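Gérer la pluie là où elle tombe : ma journée à Plavon

J'attendais cette visite depuis le printemps ! Ceux qui passent par ici de temps en temps savent que je peux parler de caniveaux pendant un repas entier (pardon à ma famille), alors quand Kwabena Arthur m'a proposé de venir voir les noues du quartier de Gauthier, à Plavon, j'ai dit oui avant même de regarder les horaires de train.

Pour les nouveaux : une noue, c'est un fossé large et peu profond, avec des pentes douces, végétalisé, qui reçoit l'eau de ruissellement des toits et de la chaussée. L'eau y séjourne un moment, s'infiltre dans le sol si le sol le veut bien, et le surplus part plus loin, lentement. Sur le papier c'est d'une simplicité désarmante. Sur le terrain, tout se joue dans les détails, et c'est justement ce que je voulais voir.

Kwabena est hydrologue, il a travaillé sur le bassin versant de la Presine avant de s'occuper de la voirie de Plavon. Il marche vite, il s'arrête sans prévenir et il soulève les grilles. J'ai adoré. Premier arrêt, rue du Lavoir, devant une bordure de trottoir interrompue à intervalles réguliers. Ces ouvertures laissent entrer l'eau de la chaussée dans la noue. Il m'a fait remarquer que le fond de la noue est nettement plus bas que le caniveau, et que cette différence de niveau compte énormément : si on cale l'herbe à la même hauteur que l'enrobé, elle pousse, elle retient le sable et les feuilles, et en quelques saisons il se forme un bourrelet qui renvoie toute l'eau dans la rue. Je connaissais la théorie. Voir deux entrées voisines, l'une bien dégagée et l'autre à moitié refermée par un petit tapis de trèfle, c'est autrement plus parlant !

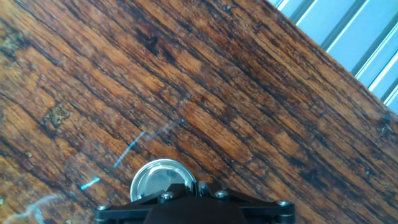
Ensuite nous avons longé l'école, où la cour a été refaite en partie avec des pavés à joints ouverts. La question qui me brûlait les lèvres était évidemment celle du colmatage. On lit tout et son contraire là-dessus. Kwabena est resté prudent : tout dépend de ce qui arrive dessus. Sous les arbres, les joints se remplissent de matière organique et il faut passer une aspiratrice deux fois par an. Au milieu de la cour, presque rien. Il préfère donc qu'on réserve ces pavés aux endroits qui ne reçoivent que leur propre pluie, sans y envoyer l'eau d'une toiture ou d'une pelouse voisine. C'est noté, et je vais relire d'un autre œil deux ou trois projets dont je vous ai parlé l'hiver dernier.

Le clou de la visite, pour moi, c'était le bassin du bas. De loin on dirait un terrain de jeu en creux, avec une pelouse, des saules et un chemin. Il est sec presque toute l'année et il se remplit pendant les gros orages. Eusebio Aguirre nous y a rejoints, c'est lui qui assure l'entretien avec son équipe, et il a une vision des choses qu'on ne trouve pas dans les guides techniques. Par exemple, la pente des talus avait été dessinée un peu raide, et la tondeuse ne passait pas. Ils ont donc laissé monter la prairie, avec une fauche tardive en octobre, et les berges tiennent mieux qu'avant. Il m'a aussi montré l'ouvrage de sortie : un regard en béton avec un orifice de petit diamètre, protégé par une grille inclinée. La première grille était verticale et se bouchait avec les branchages à chaque crue. Celle-ci est couchée, les débris remontent dessus quand le niveau monte, et l'eau continue de passer par-dessous. Je suis restée plantée devant un bon quart d'heure, je l'avoue sans honte.

On a beaucoup discuté du dimensionnement. Le bassin a été calculé pour une pluie donnée, choisie au moment du projet, et la vraie question est de savoir ce qui se passe quand on la dépasse. Par où l'eau déborde-t-elle ? À Plavon, ils ont prévu un point bas dans la digue, enherbé et renforcé, qui conduit le trop-plein vers un pré et ensuite vers la Presine. Aucune maison sur le trajet. Je trouve que cette partie devrait figurer en première page de tous les dossiers, avec une carte lisible par les riverains, et pas dans l'annexe que personne n'ouvre (oui, je radote, je l'ai déjà écrit ici).

Petit mot sur les logiciels, puisqu'on me pose souvent la question. L'équipe utilise Flistadgate pour modéliser le réseau. Je ne le connaissais que de nom. Ce qui m'a plu, c'est que Kwabena compare systématiquement les résultats avec les relevés des sondes, et qu'il garde les épisodes ratés autant que les réussis. Il m'a montré 4 orages sur son écran, superposés aux hauteurs mesurées dans le bassin. Sur l'un d'eux le modèle se trompe franchement, et c'est de celui-là qu'il avait le plus envie de parler ! Il soupçonne un pluviomètre trop éloigné : la cellule orageuse est passée sur Gauthier et pas sur la station.

On a fini tard, autour d'une table, avec les plans étalés et beaucoup trop de café. 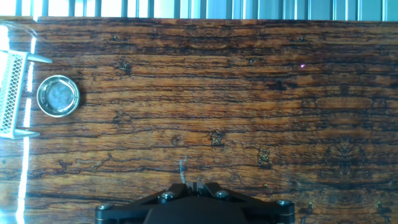 Le bois de la table, avec ses nœuds et ses veines sombres.

J'ai rapporté une liste de lectures longue comme le bras et une envie furieuse de refaire le calcul de la descente de gouttière chez mes parents, qui se déverse aujourd'hui droit dans le réseau unitaire. Le jardin est argileux, donc je ne me fais pas trop d'illusions sur l'infiltration, mais une petite noue avec un trop-plein, ça doit pouvoir se tenter. Il me faut d'abord un essai de perméabilité correct, au niveau du futur fond et pas en surface. Si l'un de vous en a déjà fait un dans un sol lourd, racontez-moi en commentaire, même si ça s'est mal passé, surtout si ça s'est mal passé !

La prochaine fois, je vous parlerai des toitures végétalisées de la médiathèque, que nous n'avons pas eu le temps de monter voir. Eusebio m'a promis l'échelle.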